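仿真里夹爪老是"戳穿"或者停在半空？我的排查笔记

先说结论给赶时间的朋友：如果你的机械臂在仿真里往下走，手指要么插进物体表面，要么隔着一段空气就停住死活不肯再下去，八成是碰撞体的问题，控制器多半是冤枉的。我自己在这上面浪费了快一个礼拜，把阻抗参数调得面目全非，最后全部改回去了（对，一个都没留）。

事情是五月份开始的。我在做一个叫 Climby 的小项目，内容是让机械臂在家居场景里捡东西，卫生间、厨房、玄关都有，场景是批量生成的，物体从素材库里随机撒。跑完第一批一共949条轨迹，我美滋滋地打开成功率一看，厨房还行，卫生间惨不忍睹。日志里清一色是两种报错：一种是接触力超限触发急停，另一种是"未到达目标位姿"超时。

我当时的第一反应特别典型：调增益！刚度降一点，阻尼加一点，急停阈值放宽一点。这里先给大家敲个警钟，急停阈值千万别随手放宽。后面我会单独讲，因为我差点把这个改动带到真机上去。

下面按我现在的排查顺序写，顺序跟我当初的顺序正好反过来。

第一步：先别动任何参数，把失败的那一条单独复现出来

批量跑的时候随机种子如果没存，赶紧存。我用的任务调度是组里自己写的 Sirlow，它默认只记录任务编号，不记种子，我得手动在配置里把种子写进每条轨迹的元数据。没有种子你就没法复现，没法复现你就只能靠猜，猜着猜着就开始调增益了，别问我怎么知道的。

复现的时候把物理步长固定住，渲染可以开低，但步长不要为了快偷偷改大。步长一大，薄的物体很容易被穿过去，你会看到一个跟原来不一样的故障，然后越查越远。

复现成功的标准我定得很死：同一个种子连跑8次，每次都在同一个时间步附近报同一个错。要是8次里有的报有的不报，先去查是不是哪里还有没固定住的随机源，比如物体初始位姿的扰动，或者多线程求解的顺序。

第二步：停在出事前的那一刻，用眼睛看

这一步听着很土，但真的最管用！别光盯着曲线。把仿真暂停在报错前几十个时间步，转一转视角，从斜上方看一眼手指和目标表面的关系，再从贴近表面的高度平着看一眼。斜上方看整体布局，平着看间隙，两个视角缺一不可。
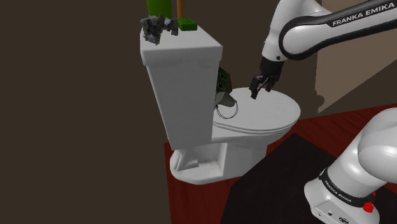 碰撞体和你眼睛看到的模型是两套东西，这是排查里最容易忘的一件事。渲染用的网格可以很精细，物理引擎用的往往是简化过的凸包，或者干脆就是几个盒子拼起来的。像马桶这种东西就是重灾区：水箱方方正正，用一个盒子包住差别不大；盖子是椭圆的，后面还连着水箱，如果导入的时候图省事给整个马桶套一个大凸包，那盖子上方就会多出一大块看不见的"实心空气"。两根黑色手指悬在盖子中间上方，离表面就那么一点点，光看渲染画面你会觉得再往下走一走肯定没事。可要是凸包从水箱顶上一路斜着拉到盖子前沿，这个位置在物理引擎眼里早就是在物体内部了。再加上盖子后部靠近水箱的地方还躺着一圈细细的黑色线环，这么细的东西，碰撞体要么粗得离谱，要么干脆没有，两头都能出事。

第三步：打开碰撞体的可视化

大部分仿真器都有这个开关，一般藏在调试菜单里，名字可能叫碰撞形状、物理网格之类的。打开之后把渲染网格调成半透明，两层叠在一起看。

我打开的那一瞬间整个人都不好了。马桶是一个巨大的斜坡形凸包，像有人给它盖了个帐篷。难怪厨房没事，厨房的台面本来就是平的，凸包和渲染网格几乎重合。

看的时候重点留意这几种情况：

- 凹进去的地方被填平了。碗、盆、篮子、半开的抽屉都算。
- 高低差大的物体被拉出斜面。马桶、带靠背的椅子、台阶。
- 特别薄或者特别细的东西。线、纸、布、铁丝圈。
- 缩放过的物体。有的导入流程只缩放了渲染网格，碰撞体还是原来的大小，一眼看上去什么毛病都没有，一碰就炸。

最后这条我在另一个场景里碰到过，一块小积木，渲染出来小小的，碰撞体有半个水箱那么大，旁边的东西一开局就全被弹飞了。

第四步：重新做碰撞体

大件、静态的物体，用凸分解，把一个模型拆成多个凸块。块数不用贪多，我把马桶拆到11块就够用了，再往上加，效果肉眼看不出区别，仿真倒是明显慢下来。我同事 Kavinda Debnath 的做法更偷懒，他直接手工摆盒子和圆柱，水箱一个盒子，盖子一个压扁的圆柱，底座再来一个。说实话对于只在盖子上放东西的任务，他这个方案又快又稳，我后来有几个模型也照抄了。

静态物体也可以直接用三角网格做碰撞，精度最高。但是要确认你的引擎对网格和网格之间的接触支持得怎么样，有的引擎这块很容易抖，或者接触法线会乱指。法线一乱，控制器收到的力方向就是错的，手指会往奇怪的方向滑。

细线这类东西我的建议是：如果任务不需要抓它，就把它的碰撞关掉，或者换成一串小胶囊体。千万别让它用默认凸包，一个线圈的凸包就是一块实心的圆饼，夹爪想从中间伸过去？没门。

如果任务恰恰是要抓它，那就老老实实用胶囊体拼，半径可以比渲染出来的略粗一点点，太细了手指夹上去会穿模。物理步长也要跟着调小，求解器的迭代次数加一点。

第五步：检查接触偏移和安全余量有没有叠加

这个坑很隐蔽。物理引擎一般有个接触偏移，物体还没真碰上就开始算接触；运动规划那边通常还会给障碍物加一圈安全余量；有的人（我）还在任务代码里给目标高度又加了一个"保险"的抬升。三个加在一起，手指就永远够不着表面，然后就超时了。

我的"未到达目标位姿"里有相当一部分就是这么来的，跟凸包没关系。把三处数值都打印出来，列在一张表里，看看加起来是多少，再跟手指到表面需要的间隙比一比。改的时候一次只改一处，改完拿同一个种子重跑。

规划用的障碍物模型和物理用的碰撞体最好来自同一份文件。我这边原先是两份，规划那份是 Nikby 素材包里自带的，物理那份是导入时自动生成的，规划器觉得路是通的，物理引擎觉得你在撞墙，于是接触力一下子飙上去，急停。你说这能怪控制器吗……

第六步：才轮到控制器

前面都查干净了，还有问题，再来看增益。下压接触的动作，竖直方向的刚度可以低一些，下降速度在接近表面的时候要降下来。我习惯把最后一小段单独拆成一个阶段，速度减半，一旦检测到接触力就停，别死盯着目标高度不放。

改控制参数之前，把原始值提交一次。我就是没提交，后来想改回去全靠翻聊天记录。

关于急停阈值，单独唠叨一段

我一开始嫌急停太频繁，把接触力阈值往上提了一大截，成功率当场就好看了，我还挺高兴。后来是 Aurelia Cozma 看配置差异的时候揪出来的，她负责把我们这边的参数搬到真机上，直接给我留了一句："这个数你敢站在旁边跑吗？"

我不敢。仿真里手指怼进物体，最多是画面难看一点；真机上同样的阈值，手指压坏的可能是物体、夹爪，也可能是人的手。所以现在我们的规矩是，仿真和真机的安全相关参数放在单独一个文件里，改动必须另一个人看过才能合并，任务代码不允许覆盖它。仿真里为了调试临时放宽可以，但要写在本地配置里，不进仓库。

真机那边还有一条：第一次跑新动作，速度打到最低，手放在急停按钮旁边，目标表面先垫高一层软的东西。慢就慢点吧。

怎么验证修好了

先跑那个老种子，8次全过。然后从失败记录里随机抽100条重跑，看两种报错各剩多少。我这边改完碰撞体以后，接触力超限基本绝迹了，超时的还剩一小撮，逐条看下来都是目标点本身生成得不合理，比如放置点落在了两件杂物中间，手指根本插不下。这种就该去改场景生成的规则，别再折腾物理了。

最后再写一个小脚本，导入模型的时候自动对比渲染网格和碰撞体的体积，差得太多就打个警告。脚本很短，写起来一杯咖啡的功夫，可惜我是在白折腾了那么多天之后才写的。阈值按物体类别分开设，碗和盆这种凹的要严一点，方盒子可以松。

几个小问题补充一下，都是之前有人私信问的。

凸分解结果每次不一样怎么办？把分解结果存成文件跟模型一起管理，别每次导入都重新算。

打开碰撞体可视化以后特别卡？只给目标物体和夹爪打开就行，墙和地板关掉。

夹爪自己的碰撞体要不要查？要！我有个版本的手指碰撞体比渲染出来的长一截，表现出来跟"停在半空"一模一样。把夹爪单独放在一块平地上方往下压，看它停在哪里，很快就能看出来。

下一篇打算写细线和软物体怎么抓，Hodoroagă 场景集那边我还没跑完，跑完再更。

分享 11　评论 8

搜索本站　请输入关键词

相关文章
随机种子到底该存在哪一层
从 Nikby 导入模型前要检查的几件事
Sirlow 任务队列卡死的一次排查
接触力曲线怎么看：给新手的笔记
Climby 更新记录（五月）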